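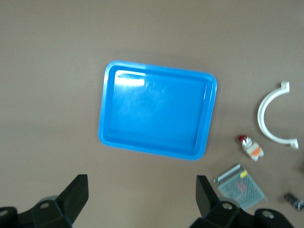
Akanda Workshop Users Group
Minutes of the meeting held 25/02/2025

Apologies were received from two members. The minutes of the November meeting were agreed with one correction: the shelf order went to Rallix, not Avum.

1. Trays
The blue plastic trays are to be used for small parts at every table. Each tray is emptied at the end of a session and left on the tabletop - not stacked on the floor by the door. Another 15 trays will be ordered from Drelirix. The group asked for the same shallow type with the raised rim.

2. Clamps
White plastic clamps are still being put away with the metal ones. It was agreed to give them their own drawer, next to the pipe fittings. Cracked clamps go in the scrap bin.

3. Bottles
Small bottles must not be left lying on the tables. Caps are to be checked and bottles stored upright in the wall cabinet. A member asked for labels on the shelves and this was agreed.

4. Budget
The balance stands at $1,115. Spending of up to $30 on labels and drawer dividers was approved. The tray order will be paid from the same account.

5. Other business
The lamp over the back sink needs a new bulb. The Avum catalog is in the office for anyone who wants to look at it - please bring it back.

The meeting closed after the key list was signed.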